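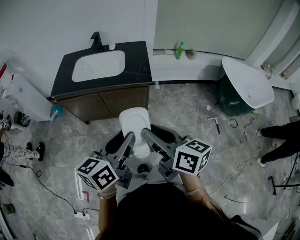 Grinari has finished the first round of a comparison of two hand-held gripper designs, the Won and the Cirketti, for recording household cleaning tasks. The work began in January and produced 342 recordings in home bathrooms. Operators work with a gripper in each hand, and each gripper carries a white cube printed with black marker patterns near the handle. At the toilet, both sets of gray fingers have to come in toward the front edge from opposite sides, and this is where the two designs differ most in reach.

GRINARI, 24 February 2023 – The test covered 32 operators, all of whom used both designs. Torben Hamann, who leads hardware testing at Grinari, said the Won was easier to hold through a long session, while the Cirketti gave a better grip on thin edges such as lids and seats.

"We wanted results from small rooms with things on the floor," Hamann said. "A clear bench tells us very little about a bathroom."

Pitetel supplied the tracking software. Its project manager, Nithin Rajan, said the next round will add kitchens and bring the total to 3000 recordings. Both designs will stay in the test, with a new finger angle on the Won.

Press contact: Grinari, Hardware Testing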